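The Case for the Plain Shape Block
Thirumalai Alva
Feb 11, 2025

The Stutton lending library for early learning now holds 832 sets of play materials, and fewer than half are borrowed in a given term. Members have asked that the collection be reduced. This essay supports that request, with one reservation: the plain shape blocks should stay.

Our records since September show 468 loans of block sets of every kind. The themed sets, with their printed castles and farm animals, tend to come back within days. The plain sets are renewed. A cylinder, a star and a hexagon in strong colors ask very little of the adult who puts them out, and they leave the child free to sort, line up, stack or trade them as the morning requires.

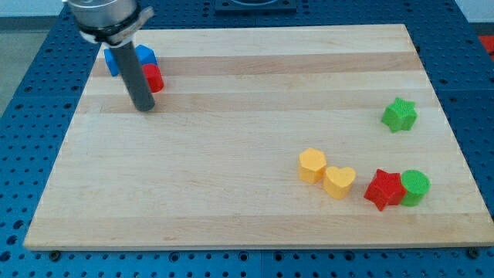 The surface deserves the same attention as the blocks. Families in Kotar and Stalgate are often advised to buy a play mat, and many mats are so busy in pattern that a small block is lost on them. A pale wooden board does the work better. It is firm, it marks out a space, and a red or green piece can be found on it at a glance. The library should lend boards along with blocks - at present it lends none.

Cost will be raised as an objection. The Tikkanen branch has estimated around 300 dollars for a first group of boards, a modest sum beside what is spent each year on replacing lost themed pieces. I would ask members to approve it before any sets are withdrawn, and to send written comments to the Stutton office.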